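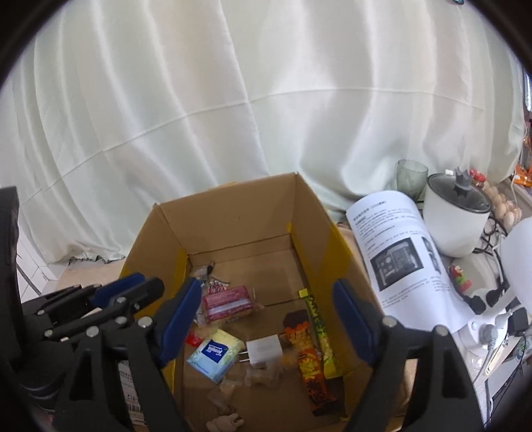
Notebook, July, a bit after four in the afternoon

Okay, box work. I promised myself I'd write this up before I touched anything else, so the coffee is going cold next to me and I'm writing it up.

For anyone reading over my shoulder: this is the odds-and-ends box, the one on the table by the curtain. It's a plain brown carton with its flaps folded out and yellow tape down the inside corners, and it has turned into the place where everything small ends up. Snacks, tissues, a power adapter, wrappers, a little beige plush toy, you name it. I've been meaning to sort out a proper way of packing these mixed boxes ever since we moved the Crichton shelf, and I keep doing it by feel and then complaining when I can't find anything.

So, today's question: how do you pack a mixed box of small things so that (a) the soft stuff doesn't get crushed, (b) the hard stuff doesn't poke holes in the snack bags, and (c) you can still see what you've got when you open it? I know, I know, people have been packing boxes for a very long time. But I want OUR way written down, because right now there are as many ways as there are people who walk past the table.

Things I tried

First go was tall things standing up. The orange snack bag is happy upright as long as it has a neighbor, and the long yellow-green packet makes a decent neighbor, except that it's long, so it wants to stretch out toward the front edge and hog the floor of the box. I stood them both up, shook the box a bit, and the packet slid down and took the bag with it. Tried again with the packet flat along the side wall and the bag leaning on it. Better! Two shakes and a lap of the room and the bag was still standing.

Second go was the adapter. I hate packing adapters. The prongs stick out and they find the thinnest plastic in the box every single time. What worked: prongs down into the pack of tissues, tissues on the prong side, everything else on the smooth side. The tissues don't care (a small dent in the outer wrap, nothing got through). I'd like to do this with every adapter from now on. If there are no tissues in the box, fold a bit of scrap card over the prongs. I did that on the Plodano boxes last month and it held up fine, I just never wrote it down – hence this notebook.

Third go was the plush. My instinct is always to put the soft toy on top because it's cute and you want to see it first. Wrong place for it! On top it does no work at all. Wedged at the front, between the packets and the wall, it soaks up all the sliding. It came out with one flat ear-ish bit, which fluffed back up when I rubbed it, so no harm done. I'll keep the toy low and in front.

Red and pink packet goes to the back with its label band facing forward. I went back and forth on this one, but if the label faces forward you can read it without lifting anything, and it's flat enough that it makes a nice back wall for the rest.

The crumpled wrappers and the clear plastic bits: out. All of them. I pulled a whole handful of plastic out of the bottom and I still think I missed some. They make the box look full when it isn't, and small things disappear under them. New rule for me at least: trash comes out before anything goes in.

Numbers, such as they are

The last bunch of boxes we did for Bunusance was 26 boxes, and 11 of them came back with a note saying something was "missing" that was in the box the whole time, sitting under a wrapper. I looked it up while I was waiting for the kettle. That's a silly amount of back and forth over wrappers. I repacked today's box seven times in all, and the slowest one was the very first, 189 seconds, mostly me dithering about the plush. I didn't time the others properly, sorry, the phone died.

The table

While I was at it I looked at the rest of the table and it needs some love too. The rice cooker is fine where it is, I don't want to move it again. But the instruction sheet keeps ending up leaned against the box, and every time I shift the box the sheet goes over. It should have a clip or a folder of its own. It's all in Chinese with a photo of the appliance on it, and I would be pretty sad to lose it, so please don't let it get swept into a carton with the packets.

The eggs. I love that we have eggs. I don't love having a carton of eggs at the back of a packing table next to a jar and a drinking glass. One elbow, that's all it takes. Moving them to the kitchen counter as soon as I finish this page. The green glass can go with them.

The power strip on the right can stay, but I'd like the cables tucked behind the lamp so they don't catch on the flaps. The little red and green figurine by the strip stays too. I like it there.

To do

Write the packing order on a card and tape it inside a flap (trash out, flat packet at the back, long one along the side, tall bag leaning on it, adapter into the tissues, toy low in front).

Find out if Drivurar still has the shallower cartons. This one is a bit deep for snacks and I end up with my whole arm in there.

More yellow tape.

Try the same order with two adapters. I have a feeling one pack of tissues won't cover both, and then it's back to scrap card for the second one. Will do it tomorrow morning if the table is free.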